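Über uns

Die Spielzeugleihe Skurholm ist eine gemeinnützige Einrichtung für Kindertagesstätten, Tagespflegepersonen und Familien. Unser Bestand umfasst 700 Spielsachen, die in Körben zu festen Themen zusammengestellt und jeweils für 26 Tage ausgegeben werden. Träger ist der Verein Kiltska e. V., die fachliche Leitung liegt bei Kirstin Cruickshank.

Unsere Arbeitsweise

Jede Rückgabe wird am Sortiertisch bearbeitet. Dort werden die Spielsachen geprüft, bei Bedarf gereinigt und wieder ihrem Korb zugeordnet. Tierfiguren legen wir grundsätzlich einzeln auf einer weichen Unterlage ab, bevor sie eingeräumt werden.
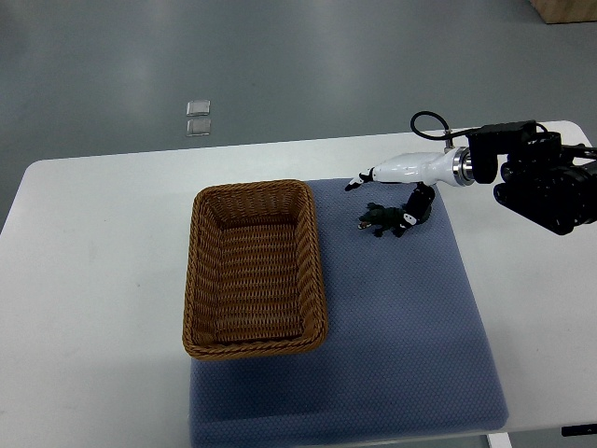
Für die Ordnung im Bestand ist Tsion Yimer verantwortlich. Sie führt das Verzeichnis der Themenkörbe und entscheidet über Ergänzungen und Aussonderungen. Fehlende Teile werden den entleihenden Einrichtungen innerhalb von 6 Werktagen schriftlich mitgeteilt. Eine Gebühr erheben wir erst nach der zweiten Erinnerung.

Unsere Körbe

Wir verwenden rechteckige Flechtkörbe ohne Deckel. Sie lassen sich von Kindern selbst ein- und ausräumen und gut im Regal abstellen. Vor jeder neuen Zusammenstellung wird der Korb vollständig geleert und von innen ausgebürstet. Beschädigtes Flechtwerk bessert die Werkstatt Gebretsadik aus, mit der wir seit der Gründung zusammenarbeiten.
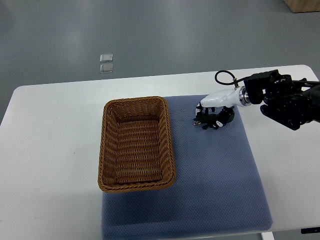

Leerer Flechtkorb auf dem Sortiertisch

Themenkorb »Am Fluss«

Zu den am häufigsten angefragten Zusammenstellungen gehört der Korb »Am Fluss«, der sich an Gruppen mit Kindern ab drei Jahren richtet. Die pädagogischen Begleithefte hierzu verfasst Fasil Demissie. Sie enthalten Erzählanlässe, Lieder und Vorschläge für das gemeinsame Aufräumen am Ende der Spielzeit. Wir bitten darum, die Hefte zusammen mit dem Korb zurückzugeben.

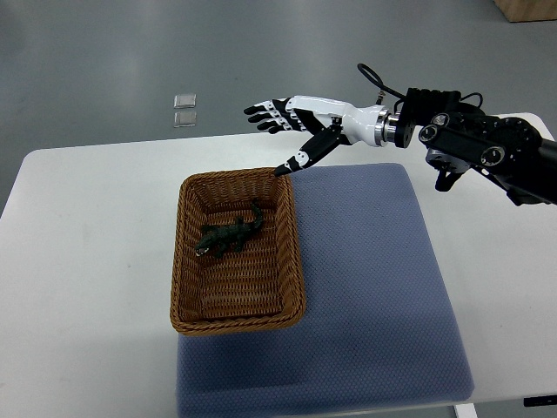

Das grüne Krokodil im Korb

Einrichtungen und Mitgliedschaft

Derzeit sind 90 Einrichtungen und Haushalte als Mitglieder eingetragen. Die Mitgliedschaft gilt jeweils für ein Kalenderjahr und schließt die Ausleihe von zwei Themenkörben zur gleichen Zeit ein. Kindertagesstätten können darüber hinaus eine Einführung in ihren eigenen Räumen vereinbaren. Ansprechpartnerin ist Meron Kumsa. Im Juli bleibt die Ausleihe wegen der jährlichen Bestandsprüfung geschlossen, Rückgaben werden in dieser Zeit weiterhin angenommen. 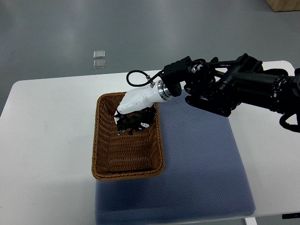
Sortiertisch mit Unterlage und Flechtkorb

Spenden

Gut erhaltene Spielsachen nehmen wir nach vorheriger Anmeldung entgegen. Plüschtiere und batteriebetriebene Artikel können wir leider nicht berücksichtigen. Über die Annahme entscheidet Chaltu Yimer.

Stand: 1. Mai 2025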